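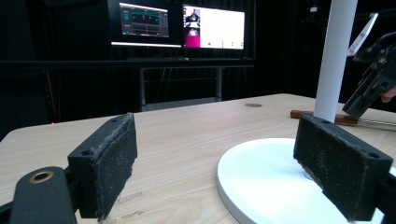

New house rules for hand-held gripper work

By Dalia Uibo
26 April 2024

So the Skalard rules are finally out, and if you've ever spent an afternoon with a gripper in each hand you'll want to read them before your next shift. They cover the people who do tabletop demonstrations for robot training, and they start on Monday at both of our sites. I've been bugging Aivar Luik for a copy since November (sorry, Aivar) and he sent me the final text last night, all 24 pages of it.

The part I flipped to first was foam pads. Until now it was pretty much up to you when a pad had had enough, and people have very different ideas about that! From Monday, pads get checked at the start of a shift and again after every 200 takes. Dust and lint get brushed off at each check. If an edge has started to fray, you write it in the log with the gripper's number, and the shift lead decides if it stays on. Fraying alone doesn't mean a swap. The grip face has to be whole, though, and both fingers get new pads together, never one at a time.

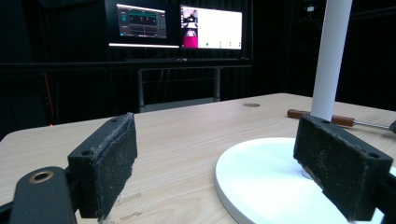

Wevby Shop News, Issue 35, page 2

The other big chunk is about the table. Only the items on the task card go on it, and they go back to a start position between takes unless the card says to mix things up. A mug tree with a wooden-handled tool lying beside it is fine if that's what the card calls for. Your coffee is not, and yes, I'm guilty. Monitors can stay on behind the table, but nothing with a customer name or personal mail can be open on them while you're recording.

Then there's breaks. You get 35 minutes with the grippers and then you put them down, even if you're two takes from finishing the card. Valter Carrilho pushed hard for that one and I'm so glad he did, my wrists have been grumbling all winter.

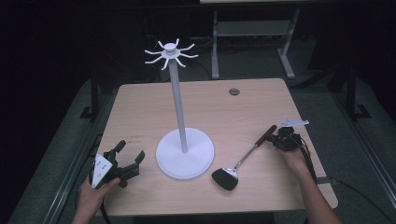

Cables took up more of the meeting than I expected. The new wording says they have to drop clear of the tabletop and can't cross the spot where you're standing. Mārtiņš Urbonaitė wanted overhead hooks at every station, but Italo Messina worried they'd tug on the grippers during long reaches, so hooks are getting a trial on the Šimkus side first and everybody else keeps their cables on the floor for now.

Printed copies will be in the rack by the sign-in sheet. If your pad log is one of the old green ones, hand it to Aivar before you start on Monday and he'll trade you for a new one.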